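Quorum is the wrong number to be arguing about

So the Gronum vote fell over again. Second time since February. Everyone in the forum is shouting about quorum, should it be 40 per cent, should it be lower, should it float. I think that's the wrong fight and I'll say why quickly, as the next vote opens Saturday.

Look at who can vote. Anyone holding 500 tokens, staked. That's the rule, fine. But staking is on Farkas and the voting page is on Okedgate and the two don't talk to each other unless you sign a link message. Which expires. I've missed one vote that way myself, and I read this stuff for fun.

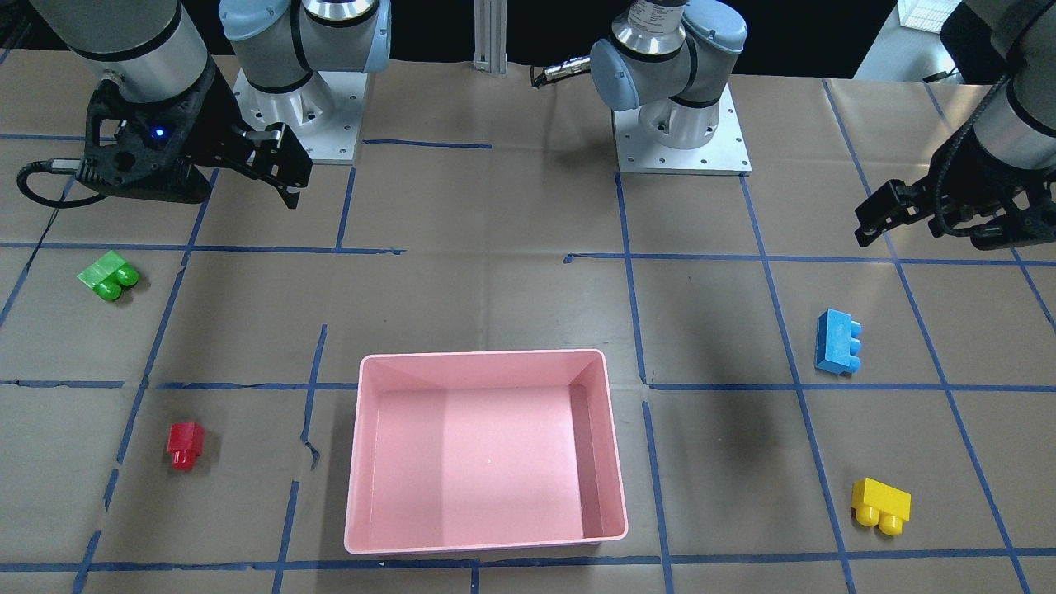
Lower the quorum and you keep all of that. You just make it legal for fewer people to decide. The big wallets never miss a vote, they have scripts for it. Its the holder with 1,000 tokens and a day job who drops out, and then we call them apathetic.

Delegation was meant to fix this. It hasn't. Most delegates on the list haven't posted a reason for a vote in months, and there's no way to see that before you hand them your weight.

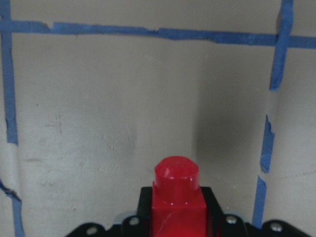

The treasury limits are the other half of it. The charter says the grants pot can't spend above its line without a full vote, and then there's a carve-out for "operational continuity", and another for anything already begun under the old charter. Drawn by hand, patched later. Like blue tape stuck along a wall, torn at the edges and dipping to one side, with a pale bit where the blue just isn't there. Still a boundary, sure. But I'd not want a court, or a bored whale, leaning on it. Rewrite the thing in one go and put the spending line in the contract where a wallet can't argue with it.

People say Atadik does it worse. True! Atadik needs 100 signatures just to open a draft. Not a reason to leave ours alone.

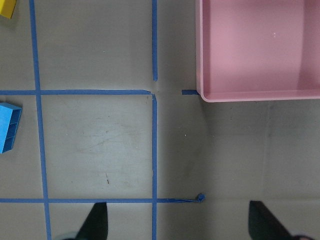 2 min read

What I'd vote for, if someone put it up: links that don't expire while you're staked. Delegates lose their weight after three silent votes and it goes back to the holder. Quorum stays at 40 untill we've seen what turnout looks like with the plumbing sorted.

I'll be voting no on Saturday's proposal. Sign your link message first, the button is under Settings, not under Vote.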